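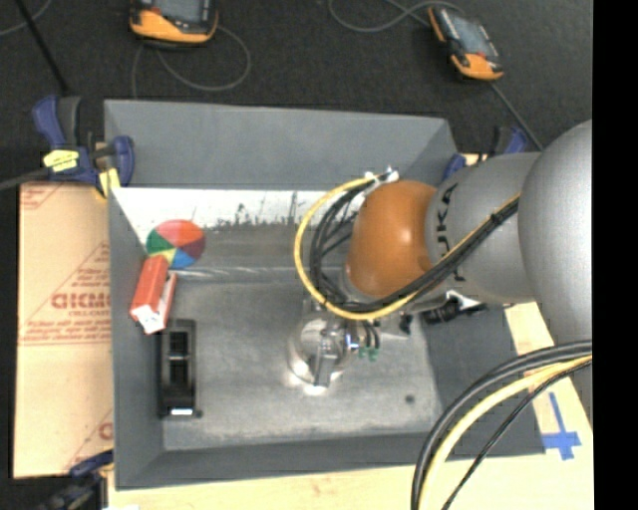 merja_t
We're in month two with the picking arm at our place (mid-size returns warehouse, toys and small electronics mostly) and I'd love to hear how it's going for other people, because my feelings change by the hour. I used to sort returns by hand with Areti across the table from me, and we talked all day long. Now I keep the bins fed and step in when the arm gets stuck. With three things in the bin, say a round thing in lots of colors, a red and white box and something long and black lying flat against the wall, guess which one I get called over for! My back is better, I'll say that. The day is quieter than I'd like, though.

dbandara36
Welcome to the club, Merja. We got ours in October through Kirosach and I had the same grumpy feeling the first few weeks. Give it time. I sleep better now that I'm not twisting and lifting for a whole shift, and my daughter says I'm nicer at dinner — make of that what you will.

chaminda_p
Glad your back is happy, but let's not be too cozy about this. At Stokasum they told us no jobs would go, and then two people left and weren't replaced. The rest of us cover the gaps. That's still a cut in my book, whatever they put on the poster in the break room.

dbandara36
Fair, and I'm sorry to hear it. Ours moved people over to inspection and they got a small raise. I guess it depends on who's running the place.

anjana_b
I'm on the maintenance side so take this with a pinch of salt. Flat things against a bin wall are a pain everywhere, there's just no room for the fingers to get in. Ask if you can have a say in how the bins get loaded. Our pickers asked for that at the Wednesday meeting and calls dropped to 232 for the month, which felt like a holiday.

chaminda_p
So they're training it for free. Did they get anything for that?

anjana_b
Their names on the procedure and an extra break. Not enough, I agree with you there.

merja_t
Thank you all, this is so helpful. I'm going to ask about the loading, and about the extra break too while I'm at it. Areti is over in packing now and we've at least got our lunches lined up again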